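Bench Operator / Gripper Trainer, Packing Automation
Kerneck, Arndale site
Full time, permanent. Day shift and late shift.

Kerneck packs and ships small household goods for online stores. Our Arndale site employs 33 people on the packing floor, and over the past year we have been moving part of the sorting and bench work to robot arms. We are hiring for a job that did not exist here before the change.

What is changing at the site

Two of our packing lines now have arms that pick items from a tote and set them in a carton. The arms do well with boxes and jars. They do poorly with soft bags, anything with a cord, and anything that rolls. People still handle all of those, and we expect that to continue for a long time.

The arms learn from recordings of people doing the same task with a hand-held gripper. Until now this has been done by packers lent from the lines for an hour here and there. That left the lines short and the recordings uneven, so we are making it a regular position with its own hours and its own pay grade.

Packers who moved off the automated lines were offered other work on site: bench operator, returns inspection or line support. Pay was kept at the old rate or raised. This opening comes from the same plan and is open to outside applicants and current staff on equal terms.

What you will do

You will work at a table with a hand-held gripper and repeat short handling tasks: pick up, turn, place, open, close, wipe down. A full session is 600 recordings over a shift, split between two people who trade off. You will check each batch before it is sent on, mark the ones that went wrong and write a short note on why. You will also spend part of each week on the floor next to the arms, clearing stops and telling the engineers what you see.

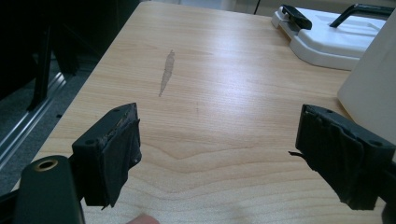
Hand-held gripper with taped fingers at a bench table.

Simple upkeep of the tools is part of the job. You will replace the tape on the fingers, check screws, wipe the table between item sets and log any part that feels loose. Training is given for all of this.

Hours and pay

Day shift starts at 7 a.m., late shift at 3 p.m. You choose one when you are hired and can ask to switch later. The grade is one step above packer, with a review after your first 14 weeks. There is a paid 15-minute break every two hours at the bench in addition to the meal break. The extra breaks were asked for by the packers who did the first recordings and had sore wrists by the end of the day. No one is scheduled at the bench for a full shift without a partner.

What we ask for

Steady hands and patience with repeated work
Comfort with a tablet or basic computer
Clear short notes in English
Ability to stand or sit on a high stool for long periods
Packing, assembly, kitchen or sewing work is useful experience. No degree or robotics background is needed.

Questions people have asked

The recordings are used to train the arms. They are not used to rate your speed or to set line targets, and this is written into the site agreement. The gripper camera points at the table and the items. Your hands may show in the recordings.

The position is permanent. If the amount of recording work drops, bench operators move to line support at the same grade.

How to apply

Send a resume or a short letter about your work history to Buppha Khunthong, site hiring, at the Arndale front office, or hand it in at the Rivera Street gate. Current staff can apply through their shift lead. Interviews include a paid one-hour trial at the bench with Rodel Dela Peña, who leads the bench team. Applications are open through the end of March.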